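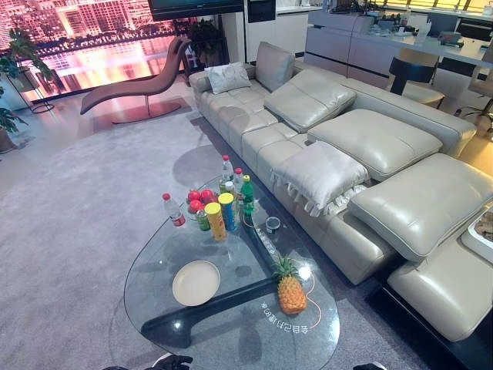 Workshop notebook - Brudley bench, April, just after nine in the morning

Home | Notebook | Machines | Patterns | Swap Shelf | Contact

Search this notebook Go

Right, the Schouten. I said I'd write this up properly and I've put it off long enough, so I've made a tea and I'm doing it before the others get in.

For anyone who hasn't been following, this is the old flatbed Wanda Begay brought down from the Hekdale shop when they cleared the back wall. Straight stitch and zigzag, drop-in bobbin, weighs as much as a small pony. It came to us skipping stitches on anything thicker than shirting, and making a horrible nest underneath whenever you started a seam. I've now had it in bits three times and I think I'm finally getting somewhere!

First go (last month, scrappy notes on the back of an envelope, copied here so I can bin the envelope). New needle, size 90. Cleaned out the hook race, which had a felt pad's worth of lint packed into it, mostly red. Oiled the race and ran it for a good while on a doubled bit of calico. Nest still there. Skipping a bit better on calico, no better on denim.

Second go. I blamed the top tension, because I always blame the top tension. Took the discs off, and there was a tiny snip of thread caught between them, so I felt very clever for ten minutes. Put it all back, and the nest had gone from big and loopy to small and loopy. So the snip was doing something, but it wasn't the whole story. Darcy Baxter came past and asked whether I'd checked the take-up spring. I had not checked the take-up spring. It was bent, only slightly, but enough that it let go of the thread early. I straightened it with the smooth pliers and it's held its shape so far, though I'd like a new one if we can find one that fits.

Third go was yesterday afternoon and it was all about hook timing. I don't enjoy timing. You need more hands than I've got, and the light over my bench is rubbish. Anyway, with the needle plate and feed dogs off and the needle coming up from its lowest point, the hook was arriving late, so late that the loop had nearly closed by the time the point got there. Loosened the hook collar (both screws - do one at a time and don't let it slide), nudged it forward, tightened up, turned the handwheel by hand through a few full rounds. Too early that time, of course. Nudged it back a hair. Then again. I lost count of how many times I went round this and my tea went cold twice.

Where it's ended up: the hook point passes just above the top of the needle's eye as the needle rises, and close behind the scarf without touching. I checked for rubbing by putting a dab of marker on the back of the needle and turning it over slowly. No scratch in the ink. Lovely.

Then I sewed things. Here's what I got, all with the same polyester thread top and bottom:

Calico, two layers - clean both sides, no skips.
Shirting, two layers - clean, a touch of pucker, backed the top tension off half a number and it went.
Denim, two layers - clean! First time!
Denim, four layers - skipped twice over the hump, then fine with a size 100 needle.
Stretch jersey - don't ask. Skipped all over with the universal needle. Haven't tried a ballpoint yet because the packet has walked off somewhere, so if you've borrowed it please put it back in the tin.

The nest at the start of the seam has nearly gone. I say nearly. If you hold both tails back for the first couple of stitches it's perfect, and if you don't, you get a little knot, smaller than a lentil. I can live with that on a machine this age, but Joris Van Loon reckons the bobbin case spring is tired and I should look at it before I call it done. He's probably right. He showed me the drop test on his own case and then on mine, and mine went down to the floor like a dropped spoon. Quarter turn on the little screw sorted most of it. Put tape over the old position so we can get back to it if this turns out daft.

Stitch counter, while I think of it. Begoñe Paredes fixed that click counter to the handwheel side so we could see how it behaves over a proper run. I set it to zero and sewed denim in long rows until I got bored, and it said 1,447 when I stopped. In that lot I found 2 skipped stitches, both of them where I'd crossed an earlier row. Before the timing job I couldn't get across one row without a gap. I've pinned the sample to the board by the iron with the skips ringed in chalk.

Things I got wrong, so I don't do them again:

I put the needle in with the flat facing the wrong way after the second strip-down and spent ages thinking I'd wrecked the timing. Flat to the back on this one. I've written it on the machine bed in pencil.

I also threaded it with the presser foot down, which means the discs were shut and the thread was just sitting on top of them. Foot up to thread. I tell every single beginner this and then I go and do it myself.

And I used the thick oil on the race the first time round, which is why it sounded so sulky. It wants the thin clear stuff. I've wiped it all out and started over, and it's a different machine to listen to - much more of a purr, and the belt slap has gone too, though that may just be me having put the belt on straight.

Belt is next, mind you. There's a flat spot in it, and you can feel it at slow speed as a little hiccup. Wichai Paisan thinks the Purnumora belts are the same length and only a shade wider, so I'm going to borrow one off the dead Purnumora under the stairs and see if it sits in the groove. If it rides too high I'll order the right one and stop messing about.

Still to do: ballpoint needle and jersey, belt, take-up spring if one turns up, and a new bulb, because I did most of that timing squinting with a torch between my teeth. The foot pedal gets warm after a long run as well. Not hot, but I've unplugged it until Begoñe has had a look inside, so please don't plug it back in, even for a quick hem.

If Wanda wants it back at Hekdale she can have it once the pedal's been looked at. I'm a bit fond of it now, so I shan't be chasing her.

2 comments | 2 shares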